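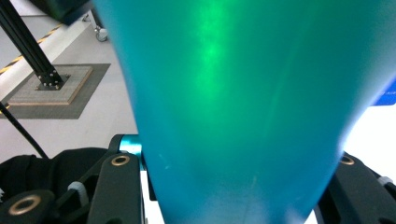 Bulletin no. 4

Medard Works, Staff and Operations
3 min read

1/ From March, gripping tools will take on part of the handling work at our Amitz site. We are setting out in this thread what will change for the people who work there.

2/ The handling hall currently moves 3,000 pieces a week by hand. Tapered and smooth-sided items have long been the most tiring to lift, and colleagues on the late shift raised the matter with us last year.

3/ Under the new arrangement, two-fingered grippers will hold these items for transfer between benches. Checking, wrapping and final acceptance remain with staff.

4/ 50 posts are affected. No post will be withdrawn. Job titles in the hall will change from "handler" to "handling operator", and the pay band will be reviewed by the site office before the change takes effect.

5/ Training is given in paid hours at Cuautle House. Each group attends for three days. Night staff may ask for a daytime place and will keep their night allowance for those days.

6/ Refugio Tovar, hall supervisor, is the first point of contact for rotas. Questions on contracts should go to the site office in writing.

7/ Floor areas marked with yellow-and-black tape are to be respected at all times. Staff may stop the equipment whenever they judge it necessary and will not be asked to make up the lost time.

8/ Our Bimel site is not included at this stage. Colleagues there will be consulted separately before any decision is taken.

9/ Comments on the draft rota are welcome from all shifts. Paper copies are available at the gatehouse.

50 shares · 4 comments

© Medard Works 2025 · Contact the site office · Back to top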